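Moffat tray scheme reopens in July

A sorting and packing scheme in Moffat is taking names again for July after a gap over the winter. Sessions run in the back room at Leklow, 6 places at a time, work starts at 9am sharp.

Small round items, green trays, white boards laid over the tables. That's the bulk of it. Organiser Alistair Gillies said 257 people had asked for a place so far, more than he'd planned for.

"We've got the boards, we've got the tables – it's hours we're short of," he said.

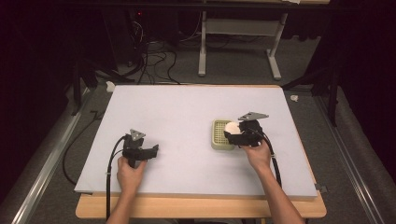 What does it cost to take part?
Places are free, but you need to book by phone or at the front desk first.

Last year's sessions got through 1,157 trays. Target this time is 3,000, which Gillies called "a bit cheeky". Extra trays are on order from Vorska and should arrive before the start. Boards get wiped down at the end of every session and left bare for the next lot, so please dont leave bags or cups on them.

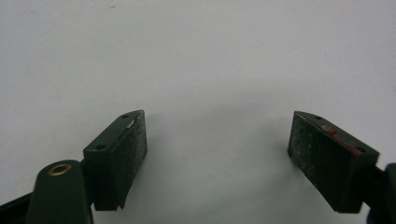 Same goes for coats, there are hooks in the corridor. Parking at the rear only, the front is kept clear for deliverys until noon. Bookings close at 5pm on the last day of the month before.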